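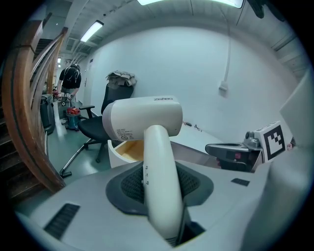 Utex Travel Dryer Stand, six weeks in

Short version: decent, overpriced, buy it if your bathroom has no counter. Mine doesn't. Pedestal sink from before the war, tile everywhere, one outlet by the door.

Got it from the Naqvi store in Fotville, same shelf as the Lundach one, which is cheaper and feels it. Lundach base slid all over when I poked it. Utex didn't budge. That was the whole test, I had a bus to catch.

Setup

Four screws, an allen key, a folded sheet with drawings only. Ten minutes. One screw went in crooked, my fault. Arm bends where you want and mostly stays there -- by the end of a long blowout it sags a bit and I shove it back up with my elbow.

Using it

Both hands free for the round brush, finally. I have thick hair past my shoulders and it used to wreck my wrist. Low setting is fine for bangs. High setting, stand a little further back then you think.

My neighbor Liudmyla Shevchuk borrowed it for a weekend and says the base is too wide for her shelf. Fair. Measure first.

Stuff I don't like

Clamp is stiff. Cord clip popped off in week two and now lives in a drawer. Color is called "pearl" and is just beige. Also dust sticks to the base like crazy, wipe it every few days or it looks gross.

Customer service: emailed about the clip, got ticket number 1483 and then nothing. Will update if they anser.

Would I buy again? On sale, yes. Full price, probaly not. 3.5 out of 5, rounding up to 4 for my wrist.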